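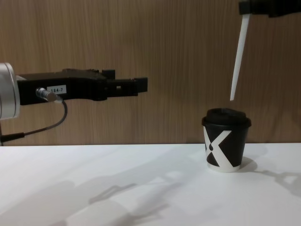

Galleries / Break Room / Cups, Lids and Stirrers

I have been suspicious of takeout coffee gear for years, and the office coffee corner has given me no reason to stop. When our floor moved from ceramic mugs to disposables in February, we were told it would be quicker, cleaner and cheaper. I asked for the figures and got a supplier leaflet from Favura with a leaf on it. So I started keeping a page. It has cups on it, lids, sticks, the table they end up on, and my opinions, which you are free to skip.

The cup at the top is a black one with a big white X across the front and a black plastic lid with a raised top. It looks very sure of itself. I would like to see a cup that put the same effort into telling you which bin it goes in, because I have stood over three bins with a cup like that in one hand and the lid in the other and ended up guessing.

Prasanna Matubbar does the ordering for our floor and has been more patient with me than I deserve. The last carton held 500 cups. The lids come separately, in sleeves, from a different supplier called Drovholm, and a "fits most" lid is a phrase I have learned to distrust. Most of what? I tried 24 of them over two weeks at my own desk, pressing all the way round with a thumb each time, and 6 leaked at the seam where the paper overlaps. Prasanna says I press too hard. Could be. I'd still expect a lid to survive a thumb.

The raised lid is sold as roomier, a place for the foam to go. Fine, if you have foam. Our machine makes black coffee and a sort of beige one, and neither has ever needed headroom. What the dome does do is stop you from stacking one full cup on another, which people shouldn't be doing anyway, though I've watched it tried on a Wednesday before the all-hands with the results you would expect.
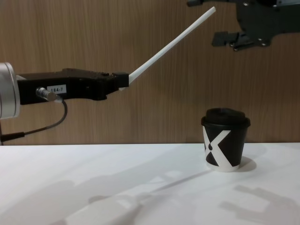

Stirrers are where my patience runs out. We used to have teaspoons. They went missing, as teaspoons do, and the answer was a box of 2,969 sticks (I am quoting the packing slip, and I would love to know how anyone arrived at that number). Higinio Manríquez, who takes his coffee with more sugar than I would give a horse, says a stick moves the sugar around without ever getting it off the bottom. A long, thin white one like this, with flat sides and a squared-off tip, ought to do better than a round one, at least if you believe the sales talk about edges. I don't, much. I did a side-by-side with a flat stick, a round stick and a borrowed spoon, and the spoon won before I had finished counting to ten. The flat stick came second by a margin I would not defend in front of anyone serious.

Length is another thing. A tall cup needs a tall stick, granted, but then the tall stick goes into the small cups too, leans over, and takes the cup with it when a sleeve brushes past. Skaltano sells a shorter one. Prasanna has asked for samples and we have been waiting long enough that I've stopped asking.

There is also the matter of the hole in the lid. If the drinking hole is too narrow for the stirrer, you have to take the lid off to stir, and then you are back to pressing it on again with your thumb, and we have been over the thumb. I raised this with Hettiarachchi, the company that services the machine, on the theory that they see a lot of break rooms. Their technician said people mostly stir first. I don't. I taste it, decide it's bad, and then stir, and I can't be the only one.

Cost was supposed to be the clincher. By Prasanna's tally we spend roughly what we used to spend on dish soap and replacement mugs, which leaves us level, with more trash. "Quicker" I will allow on busy mornings. "Cleaner" depends on whether you are looking at the sink or at the table, where the used sticks get put down by people who mean to come back for them.
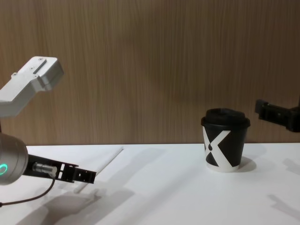
Black cup, black lid, white tabletop, and a thin white rod lying on it at an angle.

I have a soft spot for this table, I'll admit. White shows every ring and every drip, so it can't flatter anybody, and the wood-grain panel behind it makes even a paper cup look like it belongs in a brochure. That may be the trouble with brochures. Set one cup on a clean white surface and the whole arrangement looks sensible. Try it at nine in the morning with a line of people waiting and the sugar already open.

Still to come, if I get around to it: sleeves (I doubt they do much), the smaller lids, and a second run of the leak test with somebody else's thumb. Higinio has offered. If you have a stick that dissolves sugar as well as a spoon does, bring it by my desk and I'll try it, but bring the spoon too.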